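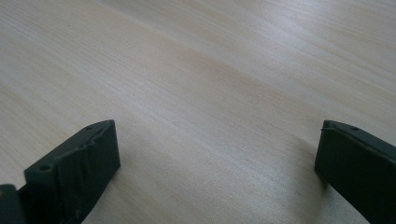 Szu-yu says to leave it alone now. A fourth coat would put it into the gloss range, in her view, and a table people eat at should never be shinier than the plates. She said this on the phone at lunch and then said it again by text, with the word "leave" in capitals.

Dec 5, 2018

I disagree about the gloss but will probably follow the advice. Notes while I still have the order of things straight.

Third coat of the Vandow hardwax went on last night, finished a little before ten. Same method as the second: small puddle, spread with the white pad, wait, wipe back with cotton until the cloth stops dragging. I have been using less each time. First coat took most of what I had decanted, second took half that, third took so little that I poured the remainder back through a paint filter, which the can says not to do. If it skins over I will know why.

Humidity in the room was 52 percent when I started and the same this morning. The window stayed open two inches all night and the door shut. Smell is down to something like crayons. The can gives a range for drying that is so wide it could describe any liquid, so I am going by the back of a knuckle at the corner by the wall. Dry to the touch at seven this morning, no drag. Still, nothing heavy on it for a week, and no damp cloth.

Sheen: satin, on the low side. Where the light comes back off it the grain washes out and you see only white, and away from that it is cream going to tan with the thin darker lines showing. I spent longer than I should have this morning moving my head back and forth to look for lap marks. Found none. On the second coat there was one, a hand's width long, and I had to scuff it out with the gray pad, so this is an improvement in either the wiping or the light I wipe by. I changed both. The lamp is now on the floor on a stack of magazines so that it rakes across, and anything wrong shows up as an edge.

The wavy bands in the figure are stronger than they were on the bare wood. Delwyn Ruawai told me they would be and I did not believe him. He also told me the species, and on that point I still do not believe him. Carvalho sold the boards as ash. Delwyn says maple, and says Carvalho's labels follow the rack and the rack follows whatever arrived last. I have the receipt, number 3745, and it says "pale hdwd, planed, ash" in that order, which could be read as support for either side. The pores look too fine for ash to me as well, if I am being fair to him. I am going to keep calling it ash in this book for consistency with the earlier entries.

For the record, the sequence from the start, copied off the back of the envelope before it goes out with the recycling:

Old finish off with the scraper, then 80, 120, 150, 180. Vacuumed between each. Stopped at 180. The Vandow instructions say 150 is enough and that going finer closes the surface. Szu-yu goes to 220 on everything. I split the difference, more or less, and it felt right under the hand.

Water-popped once with a barely damp sponge, left it overnight, knocked the fuzz down by hand with the worn 180. This was the step I nearly skipped. The surface came up like a cheap towel after the sponge and I thought I had ruined it. It took ten minutes to put right.

Coat one, too thick. Left it on too long before wiping and had to go back with a dry pad and a lot of shoulder. Coat two, the lap mark. Coat three as described.

Cloths hung flat over the fence, singly. They were stiff by morning and have gone out in the metal bin.

Time: 8 hours of actual work across the job so far, by the kitchen clock, leaving out the drying. I had guessed at half of that. The scraping was the bulk of it. The old finish came off in curls on the long runs and as dust near the ends, where somebody had put something harder over the top at some point. The old ring from the plant pot went at 80 grit and has stayed gone under three coats. I was braced for it to come back with the oil, the way the one on the bench did.

What is left is the underside and the legs. The underside has had one coat, put on with the top flipped over on blankets. Szu-yu would give it the same number as the top so the two faces take up moisture at the same rate. I understand the theory. I also think the room would have to swing a good deal further than it does before one board cared. It will get a second coat and that will be the end of it. The legs are a different wood and a different problem. They are darker, and next to the new top they look dirty, which they did not before. Options are to strip them too, or paint them. If painted, it would be that gray-green from the Tetatel card that I have had pinned up since we did the hall. I held the card against the table edge at noon and again with the lamp on, and it was two different colors. The lamp is a 3000 kelvin bulb, and warm light does no favors to green. I would want to see it by the window in the morning before buying anything.

There is a question about the fixing slots as well. The original screws went straight up through the rail with no allowance at all, which I assume is why the old top had the hairline at the end. I have elongated the holes across the grain with a round file. It is ugly and nobody will see it. New screws are pan heads with a washer, done up until they touch and then a quarter turn back. Delwyn would have used buttons in a groove. He offered to cut the groove, too, but his router is out at the Brurilura place until he finishes the stairs there and I am not waiting on stairs.

Edges: I broke them by hand with the 180 on a cork block, three strokes at each, then one with the block rolled. Ran a stocking along it this afternoon and it caught in one place, short side, near the corner. Touched that with the gray pad and put on a wipe of oil from the rag. I will look at it tomorrow to see if the repair shows. Oil does let you do that. With the old varnish I would have been back to scraping the whole side.

Water test is the thing I want to do and should not do yet. One drop, five minutes, wipe. I did it on the offcut, which has had the same three coats on the same evenings, and it left a faint dull spot that had gone by the time I had made tea. On the bench at this age the spot was permanent. I would take that as good, with the caution that the offcut has been sitting on top of the boiler cupboard and is probably a few days ahead of the table.

Cost so far: I have not added it up. The oil was the expensive part and there is over half the can left. Marked the lid with the level in pencil and stored it upside down to keep the air off.

Delwyn is coming over on the 9th to help turn the top and carry it through. It goes through the kitchen door on edge with very little to spare either side. I measured twice with the tape and once with a broom handle, and will put pipe lagging on the door frame anyway. Chairs to the garage before then. Also need felt for the feet, the stick-on sort failed within a month last time, so the nail-in ones.

Fourth coat: no. Or not before Christmas. If it looks thin by spring, one maintenance wipe and buff, gray pad first.

Replied to Szu-yu that I was leaving it. She wants the offcut.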